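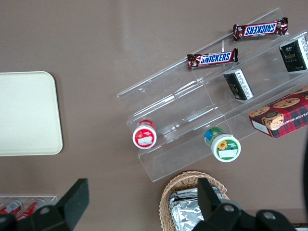 4 Arbeitsplatz „Kiosk“ einrichten

Dieser Abschnitt gilt für den Tischaufbau der Robotik-AG mit Greifarm Endau und Steuersoftware Halness. Er setzt voraus, dass der Arm nach Abschnitt 3 montiert und der Not-Halt geprüft ist. Die Einrichtung erfolgt zu zweit. Eine Person bedient den Rechner, die andere bestückt den Tisch und bleibt in Reichweite des Not-Halts.

4.1 Voraussetzungen

Greifarm in Parkposition, Antriebe stromlos
Handgelenkkamera angeschlossen, Schutzkappe abgenommen
Stufendisplay aus durchsichtigem Kunststoff
Ablage mit flachem Rand, hell
Korb, geflochten
Behälter aus klarem Kunststoff für Dosen
Warensatz B (Riegel, kleine Schachteln, Kekspackung, Runddosen mit weißem Deckel, Folienpackungen, Getränkedosen)
Mikrofasertuch, trocken

Hinweis: Warensatz B liegt im Schrank in der Kiste mit der Nummer 118. Warensatz A hat abweichende Packungsmaße und ist für die Objektliste in Halness nicht freigegeben.

4.2 Tisch vorbereiten

1. Tischplatte vollständig abräumen und abwischen.

2. Stufendisplay mit dem Mikrofasertuch reinigen. Keine Glasreiniger verwenden, der Kunststoff wird davon matt.

3. Stufendisplay schräg auf die Platte stellen. Die unterste Stufe zeigt zum Arm. Das Display darf beim Antippen nicht kippeln.

4. Ablage links auf den Tisch legen. Zwischen Ablage und Display muss ein Streifen der Tischplatte frei bleiben. Die Ablage bleibt bis zum Start leer.

5. Korb vor die unterste Stufe stellen.

6. Dosenbehälter links neben den Korb stellen.

7. In Halness unter „Tisch > Kontur“ die Lage der vier Hilfsmittel (Display, Ablage, Korb, Dosenbehälter) übernehmen und speichern.

Vorsicht: Display und Ablage nach Schritt 7 nicht mehr verschieben. Wird eines der Teile angestoßen, Schritt 7 wiederholen. Eine Korrektur nach Augenmaß reicht nicht aus.

4.3 Waren auflegen

1. Oberste Stufe: zwei Schokoriegel (Snickers) hintereinander in Längsrichtung der Stufe auflegen. Die Schriftrichtung ist frei. Ein Riegel darf kopfstehend liegen.

2. Mittlere Stufe, rechter Teil: die beiden kleinen schwarzen Schachteln auflegen. Eine leichte Schräglage ist zulässig.

3. Mittlere Stufe, linkes Ende: Runddose mit rotem Etikett aufstellen, Deckel nach oben.

4. Vorderkante des Displays: Runddose mit grünem Etikett aufstellen. Zwischen roter und grüner Dose eine Lücke lassen, in die ein Greiffinger passt.

5. Unterste Stufe, rechts: Kekspackung mit dem Karomuster auflegen.

6. Folienpackungen in den Korb legen.

7. Zwei rote Getränkedosen liegend in den Dosenbehälter geben.

Hinweis: Die Folienpackungen reflektieren stark. Die Erkennung im Korb arbeitet deshalb mit der Objektklasse „Folie, gesammelt“ und unterscheidet keine Einzelpackungen. Die Klasse darf in der Objektliste nicht umbenannt werden, sonst läuft das Skript von Gruppe 2 auf Fehler.

Hinweis: Beschädigte Packungen aussortieren und in die Liste an der Schranktür eintragen. Geöffnete Ware wird nicht auf dem Tisch verwendet.

4.4 Kamera abgleichen

1. Raumlicht einschalten, Rollos schließen.

2. Antriebe freigeben und den Arm mit „Pose > Übersicht“ über den Tisch fahren. Hände vom Tisch nehmen, bis der Arm steht.

3. Kamerabild in Halness öffnen. Die Greiffinger müssen am unteren Bildrand sichtbar sein. Fehlt einer der beiden, sitzt der Kamerahalter verdreht. In diesem Fall Antriebe abschalten, Halter lösen, ausrichten und wieder festziehen.

4. Belichtung auf „manuell“ stellen und den Wert 692 eintragen.

5. Schaltfläche „Referenz“ betätigen. Halness legt eine Datei im Ordner der eigenen Gruppe ab.

6. Überlagerung einschalten und kontrollieren, ob die Konturen des Displays mit den Stufenkanten übereinstimmen.

Vorsicht: Die Kanten des Displays erzeugen bei seitlichem Licht helle Streifen, die als Stufenkante erkannt werden können. Springt die Überlagerung, zuerst die Rollos prüfen. Den Belichtungswert erst danach ändern, höchstens in Schritten von 10.

4.5 Probelauf

1. Geschwindigkeit auf Stufe 1 begrenzen.

2. Aufgabe „Riegel auf Ablage“ laden.

3. Ansage „Arm läuft“ an alle Personen im Raum, dann Start.

4. Bewegung bis zum Ablegen verfolgen. Eine Hand bleibt am Not-Halt.

5. Riegel nach Ende der Bewegung von Hand zurücklegen. Vorher „Pause“ wählen und die gelbe Anzeige abwarten.

6. Vorgang mit „Schachtel auf Ablage“ wiederholen.

Der Probelauf gilt als bestanden, wenn beide Aufgaben ohne Eingriff enden und keine andere Packung verschoben wurde. Das Ergebnis wird im Laufbuch vermerkt, mit Gruppennummer und Kürzel beider Personen.

Achtung: Runddosen und Getränkedosen werden im Probelauf nicht gegriffen. Die Greifkraft für runde Gegenstände wird erst in Abschnitt 5 eingestellt.

4.6 Meldungen während der Einrichtung

Meldung 101: Kamera nicht gefunden. Stecker am Handgelenk prüfen, Halness neu starten.

Meldung 118: Kontur veraltet. Abschnitt 4.2, Schritt 7 wiederholen.

Meldung 692: Referenz überbelichtet. Rollos und Raumlicht prüfen, Abschnitt 4.4 ab Schritt 4 wiederholen.

Bleibt eine Meldung nach dem zweiten Versuch bestehen, Antriebe abschalten und Zarmeena Naqvi oder Edem Darko verständigen. Änderungen an der Steuerungskonfiguration nehmen ausschließlich diese beiden vor.

4.7 Arbeitsplatz verlassen

1. Arm in Parkposition fahren, Antriebe stromlos schalten.

2. Schutzkappe auf die Kamera setzen.

3. Waren in die Kiste zurücklegen, Getränkedosen zuunterst.

4. Display und Ablage stehen lassen, wenn am selben Tag eine weitere Gruppe arbeitet. Am Donnerstag nach der letzten Gruppe wird der Tisch vollständig geräumt.

5. Laufbuch abzeichnen.

Weiter mit Abschnitt 5, Greifkraft einstellen.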